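# Jalden Bimanual Teaching Station

The Jalden is a two-arm tabletop station for recording manipulation tasks by demonstration. An operator guides the arms through a task, either by hand or from a pair of remote leader arms, and the controller stores joint positions, gripper opening and camera frames on one clock. Recordings are replayed on the station for checking and exported for policy training.

The station is sold by Rarkik as a complete unit. Customers who already own compatible arms can order the controller and software separately (see Ordering).

## Teaching modes

**Hand guiding.** Press and hold the enable button on the wrist. The arm enters gravity compensation and can be moved freely. Release the button and the arm holds its current pose. Gripper opening is set with the rocker switch next to the enable button. Hand guiding is suited to single-arm work, waypoint teaching and fixture setup. The operator's hands will appear in the camera recordings, so this mode is not recommended for vision-based training data.

**Remote (leader/follower).** The operator holds two leader arms at a separate desk. Each follower arm tracks its leader joint for joint. Gripper opening follows the trigger on the leader handle. This is the default mode for dataset recording. Leader arms are scaled down from the followers and are counterbalanced by springs, with friction adjustment at the shoulder and elbow.

**Mixed.** One arm is driven remotely while the other holds a taught pose or replays a stored path. Useful where one side only steadies a part. The replayed arm pauses if the driven arm enters its exclusion zone.

Switching modes requires both arms to be stationary. The controller will reject the change otherwise and log the reason.

## Recording

A recording session is divided into episodes. Start and stop are assigned to a foot pedal by default and can be moved to the leader handle buttons. A third pedal position marks the current episode as failed. Failed episodes are kept, with a flag, unless the session is set to discard them.

Each episode contains:

- commanded and measured joint positions for both arms
- commanded and measured gripper opening
- wrist torque estimate
- images from the fixed camera, plus wrist cameras if fitted
- task label, operator ID and free-text note

Task labels come from a list kept on the controller. Adding a label during a session is possible but closes the current file and starts a new one. Sessions of more than 259 episodes are split automatically; the index file joins the parts on export.

The alignment check runs at the end of each episode. If any stream has dropped samples, the episode is listed in yellow and can be re-recorded in place. Version 3 of the recorder also checks for a gripper that was commanded closed but never moved, a fault that earlier versions let through.

## Workspace and objects

The follower arms mount on metal plates at the back edge of the table, leaving the front and sides open for resetting objects between episodes. The ring at the foot of each arm is the status light:

| Ring | Meaning |
|---|---|
| Green | Powered, ready or tracking |
| Blue | Hand guiding enabled |
| Yellow | Paused or waiting for leader alignment |
| Red | Fault or emergency stop |

The standard fixed camera covers the tabletop from above. Wrist cameras are optional and do not change the payload rating of the gripper, although they reduce wrist rotation slightly when the cable is routed outside the arm.

No object set is supplied. For general pick-and-place data we suggest ordinary desk items with different shapes and grasp heights, including at least one open container and one flat item that is hard to pick up from the table surface. Application notes by Priya Whitlock (desk items) and Ismael Meireles (soft packaging) are included on the controller under Docs.

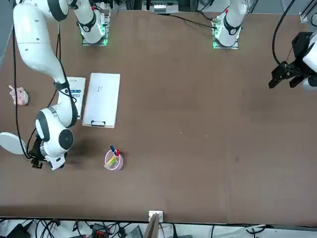

*Follower arms over the table, both base rings green. Objects: clipboard, box, pink toy, and pen cup with two markers and a highlighter.*

## Installation

Allow clearance behind the table for the arm bases and for cable service. Cables routed along the outside of an arm need enough slack for the full range of the elbow joint. Move each arm through its limits in hand guiding before the first remote session and check that no cable pulls tight.

Keep the emergency stop within reach of whoever resets the objects. A second stop for the leader desk is included and must be connected; the controller will not enable remote mode without it. The leader desk can be placed up to 20 meters from the station on the supplied network cable. Wireless operation is not supported.

Leader alignment is required after every power cycle. Set both leaders in their cradles, press Align, and wait for the rings to change from yellow to green. If one ring stays yellow, reseat that leader and repeat.

## Known limits

- Hand guiding does not record wrist torque while the enable button is held.
- Replay reproduces the recorded motion only. It does not correct for objects placed differently from the original episode.
- Thin objects lying flat may need angled fingertips (part of the Tumano fingertip kit).
- Firmware updates clear custom friction settings on the leaders. Export them first.

## Ordering

| Item | Code |
|---|---|
| Complete station, two followers, two leaders | JLD-40 |
| Controller and recorder software only | JLD-40C |
| Wrist camera pair | JLD-WC |
| Tumano fingertip kit | TMN-F |
| Spare foot pedal | JLD-P |

The table is not included with JLD-40C. Operator training is available on site or at our Ocampo workshop; contact Dayana Cortés. For integration questions, including export formats and third-party cameras, contact Sveva Valentini in applications engineering.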